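The Prutgate Supper

Walid Abou Jaoude had told his granddaughter that the arm would be laying the table by the time she came to stay, and he had told her this in March, when the summer holidays seemed such a long way off that a man could promise almost anything. Now it was July, and she was coming on the morning train, and the arm had so far learned to do one thing well, which was to knock over a cup.

The workshop in Prutgate was an old bakery, or the back half of one, and on damp evenings you could still catch a whiff of something like burnt sugar coming out of the walls. It cost its members 27 pounds a month, and for that you got a key, a shelf, the use of a bandsaw with a temper, and as much advice as you could stand. Walid had been paying his 27 pounds ever since he retired from the Chidiac lift company, where he had spent 41 years persuading heavy boxes to stop level with the floor. He was a patient man by trade. He liked to say that a lift was only a robot with one idea, and he would say it to anybody who stood still for long enough.

The person who mostly stood still was Keegan Tapsell, who was young and thin and wore the same green jumper all year, and who understood the software side of things in the way other people understand football. The arm was really a joint effort. Walid had done the mechanics, or put them right where they had arrived wrong (the kit came from a firm called Stastel, in a box with more than 51 bags of screws and a leaflet that had plainly been translated by someone in a hurry), and Keegan had done everything that happened on the laptop. They had named it Gomumden. It had been a misprint in the leaflet, a word sitting all by itself at the foot of page 4 with no explanation whatever, and once Keegan had read it out loud there was no calling the thing anything else.

"She won't mind if it isn't finished," said Keegan, that last evening. He was on the tall stool with his knees up round his ears. "She's six. Tell her it's having a rest."

"She will mind very much," said Walid. "She has told her teacher. She has told the man at the swimming baths. I have had it from her mother that there is a drawing of it on the fridge, and in the drawing it is wearing an apron."

Keegan considered this. "We could get it an apron."

"We could get it to put a strawberry on a plate," said Walid, "and then we can talk about aprons."

So they put the kettle on, which was how most things began at Prutgate, and Walid filled the flask as well, because he had a feeling about the night ahead, and they set everything out again on the white table from the beginning.
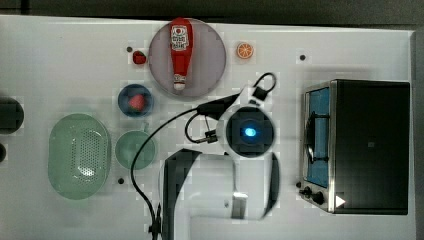 The strawberry was the whole trouble. The bottle of ketchup had been hard enough, and had taken them the better part of May, but a bottle is an honest sort of shape and stays more or less where you left it. A toy strawberry has a thick end and a thin end and opinions about both. If Gomumden took hold too high, out it popped like a pip between finger and thumb. If it took hold too low, the fingers touched the table, and then the whole arm would stiffen and stop dead, exactly like Walid's late aunt when somebody mentioned money.

"Again," said Walid.

Keegan pressed the key. The arm swung round, thought about it, came down, closed, and lifted a quantity of air with enormous care. It carried the air across to the plate and set it down as gently as you please.

"Beautiful manners," said Keegan.

"It believes it has done it," said Walid, and he found this so touching that he had to go and fiddle with the mugs for a bit.

They went on like that until the street lamps came on. The trouble with working beside someone you are fond of is that you talk, and the trouble with talking is that it gets late without asking. Keegan talked about a job he had been offered up north, which he hadn't meant to mention, and which came out sideways while he was looking for a missing bracket. It was a proper job, with a pension and a desk by a window. He would have to say yes or no by the end of the month. Walid listened with his head bent over the gripper, tightening a screw that was perfectly tight already.

"And what do they make, these people?" he asked.

"Machines that put lids on things."

"Well, that is useful. There are a great many things without lids."

"I haven't said yes."

"No," said Walid. "Hand me the small driver, would you? The one with the tape on."

He did not say that the workshop would be very quiet. He did not say that he had only the foggiest notion what went on inside the laptop, or that he had twice tried to follow it at home with a library book and had fallen asleep both times before the end of the first chapter – none of that seemed a fair thing to hand to a young man along with a bracket. He told him instead about the first lift he ever put right on his own, in a hospital, at night, with a porter singing to keep him company. He had been so frightened of getting it wrong that he had ridden it up and down until breakfast, and the porter had ridden with him, and by morning he knew all the verses.

"What was wrong with it?" asked Keegan.

"It was stopping a little bit low, always a little bit low, the width of my thumb. You would trip getting out. And I had taken half the thing to pieces looking for the fault when the porter said to me, has anybody moved the floor?"

Keegan looked up.

"They had put down new lino," said Walid. "Thick lino, lovely stuff, on every landing. The lift was stopping just where it had always stopped. It was the floor that had gone up."

There was a silence in which you could hear the fridge at the far end of the bakery, and then Keegan unfolded himself from the stool, all elbows, and crouched until his eyes were level with the tabletop.

"When did we paint this?" he said.

"The table? In the spring. You said the glare off the old varnish was upsetting the camera."

"And how many coats did you do?"

Walid thought about it. He was a thorough man and he had enjoyed the painting. "It may have been several," he admitted.

"And did we shim the legs afterwards, when it was rocking?"

"I shimmed them very nicely."

"I never told it," said Keegan. "Walid, I never told it! It still thinks the table's where it was in the winter. It only ever got the bottle because the bottle's fat."

He was back at the laptop before he had finished the sentence, typing with two fingers of each hand, the way he did when he was happy. Walid fetched the steel rule and measured, and measured again for the pleasure of it, and read the figure out in his best lift engineer's voice. Keegan put it in. Then they both stood well back, as though from a firework.

The arm swung round. It came down – a shade less far than before, you would hardly have noticed if you hadn't been watching it all evening – and it closed, and it rose, and there was the strawberry, held by its fat red middle. It went across the table at a stately pace. It hung over the plate for so long that Keegan whispered something rude and encouraging. Then the fingers opened and the strawberry dropped, rolled a little way, and stayed put.

Neither of them cheered. Walid blew his nose, and Keegan said "Right," several times, and then they did it again, and again after that, and it missed once and got it the rest, and somewhere in there they finished the flask.

It was gone midnight when they turned the lights off. Walid wrote it up first in the workshop book, where everybody was supposed to put down what they had used and seldom did. He wrote the date, 14 Jul 2026, although by then it was strictly speaking the next day, and under it: One strawberry. Table was too high, our fault, not hers. He had never called the arm "her" before and he looked at the word for a moment and left it.

Keegan was holding the door with his foot.

"I could do it from up there, you know," he said. "The code side. If I went. You'd only need to leave the laptop on and ring me when it sulks."

"It will sulk a great deal," said Walid.

"I know it will."

"And I shall probably ring at mealtimes."

"You ring at mealtimes now," said Keegan, and he locked up, and they walked down together as far as the chip shop, which was shut, arguing about how you would go about measuring a thing with no waist for an apron.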